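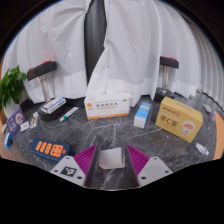
Cliltach Community Help > Home & Small Shop > Robots and Gadgets

Can a robot sort and put away a mess of medicine boxes yet?

Asked in July. 161 views. 3 replies

I help run the back counter at a small drugstore, and I also look after the medicine cabinet for a big family (three generations, one bathroom, you can imagine). Both places have the same chore. Stuff comes out of bags and cupboards, it gets spread out over whatever flat surface is free, and then somebody has to pick up each box, look at what it is, check the date and put it in the right bin. At the store that's 38 bins. At home it's a shoebox and a drawer, but it takes me just as long!

I've been watching every robot video I can find and I'm really excited about where this is going. I already have a Meltico floor vacuum that I love more than is reasonable. So now I want to know if there's an arm I could put at the end of a counter that would do this job. It doesn't have to be fast. I'd be happy if it ran from closing until 6 a.m. and got through one tote of returns.

Things it would have to handle:
flat boxes, tall boxes, boxes leaning on other boxes
tubes
blister packs that have lost their box
little packets and plastic bags
print in more than one language

Budget is not huge but I could talk the owner into something if it worked most of the time. Has anyone here tried it? Is it a "next year" thing or a "when I retire" thing?

Reply 1 (marked helpful by the asker)

Oh, I love this question. I've been messing with a tabletop arm in my garage for two winters and picking up small packages is my favorite thing to try with it, so let me tell you how far I got and where it still falls over.

The arm is a Clorneck, the smaller one, with a two-finger gripper. Boxes are the good news. If a box is lying flat with some space around it, picking it up is close to solved even for a hobby person like me. The camera finds the edges, the fingers close on the short side, up it goes. I ran 200 picks on cold medicine and bandage boxes one weekend, keeping a tally on the fridge, and by the end I was grinning like an idiot. Soft ridged pads on the fingers made a huge difference over the hard ones mine came with. Cardboard is slippery stuff!

Now the mess part. A real pile has a bit of everything in it, and each kind of thing wants a different grab:
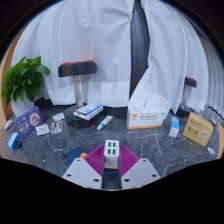
Boxes, a blister pack, a small packet and a tube on gray marble, with a hand-held gripper at the front.

Go through a spread like that with a robot's problems in mind. The big white box would be my first pick, lots of room, nice straight sides. A box standing at a tilt is trickier, you have to guess which way it will go when you touch it, and mine usually guesses wrong and knocks it down (then picks it up flat, so I count that as a win). Tubes roll. Mine chased one right off the table.

Blister packs are the thing I can't crack. They're thin, they sit tight against the surface, and the foil side throws glare back at the camera. A person slides it to the edge of the counter with a fingertip and pinches it there, without thinking. I got the arm to do the slide exactly once and whooped loud enough to wake the dog. Haven't managed it again. Suction works on the foil side if you have a cup, but then you need it to swap tools, and the swap on mine jams.

Clear plastic bags, forget it for now. My camera looks straight through them.

Reading the labels is better than you'd think. Text recognition on my laptop does fine with large print in several languages as long as the printed side is facing up. Expiration dates are a pain. They're tiny, they're often pressed into the end flap with no ink, and the arm has to turn the box to find them. Turning means setting it down and grabbing it again, so every box becomes two or three picks, and every pick is another chance to drop it.

So my guess for your situation:

Moving flat boxes from a table to one bin: you could do it now, with patience and a free month.
Sorting by product name into a handful of bins: possible, with you coming by to fix the leftovers. I've done 5 bins. I would not try 38 yet.
Checking dates: do it yourself.
Loose blisters, bags, packets: do those yourself too, for a good while.

And please, whatever it sorts at a pharmacy, a person has to look at it again before it goes on a shelf. I'm a hobbyist, I don't know your state's rules, ask your pharmacist before you let a machine near anything that gets sold or handed out.

If you do get an arm, start with empty boxes. Save your cartons for a couple of weeks and dump them on a table. Cheap practice and nothing gets crushed. Post videos!!

Reply 2

just buy a label maker and some bins. took me one Wednesday night to do our whole cabinet. robots are cool but come on

Reply 3

Agree with most of the first reply, but I'd split the home and the store. They look like one chore and they're pretty far apart for a machine.

At the store you control the setup. You can put the returns out in one layer, on a plain mat, under a lamp that never moves. That helps a robot enormously. I used to stock at Sachdeva Drug and what ate our time was getting things out of the tote and spread out, and once they were spread out the sorting went quickly. If the arm only does the second half, you may save less than you hope. Time yourself on both halves before you spend anything. We took about twenty minutes a tote, and more than half of that was the unpacking.

At home there's no lamp and no mat. Things get left on the floor, on the counter, next to a plant, under a curtain. A shiny stone top is hard too, with veins in it that a camera can take for edges. I'd love a home robot that copes with all that and I do think it's coming, the progress on grabbing odd shapes has been great fun to follow. I wouldn't plan the cabinet around it this year.

One cheap thing that helps now: a phone on a stand pointing down and an app that reads box names. You hold up the box, it says the name out loud and adds it to a list. Your hands do the grabbing. My mother uses it and likes being talked to.

Comment from the asker

Thank you both (all three, fine, I did order a label maker). I'm saving empty cartons starting tonight! Does the Clorneck need its own table or can it clamp to a counter with a rounded edge?

Comment on Reply 1

It clamps, but get the wide clamp. The one in the kit slipped on my rounded bench.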